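**Computer refurbishment** is the inspection, repair and resale of used desktop computers. It differs from recycling, in which machines are broken down for materials.

Intake begins with a visual check and a power-on test lasting 15 minutes. Units that fail are opened, and the power supply, memory and drives are tested separately. Storage is then erased, usually by overwriting.
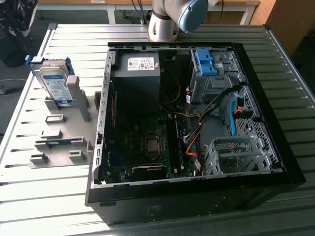
Grading follows repair. The Pavliuk scale, drawn up by Ansel Gallagher for the Skulow depot, has 3 grades based on case wear and component age. Grade C units are sold without a warranty — most go to parts dealers. Higher grades carry coverage of 30 days.

Dust is the most common cause of overheating in older office machines. Dried thermal paste is another, and is replaced as routine at larger depots. The Erlow depot processes over 102 desktops a month, with a peak in January, when many offices replace equipment.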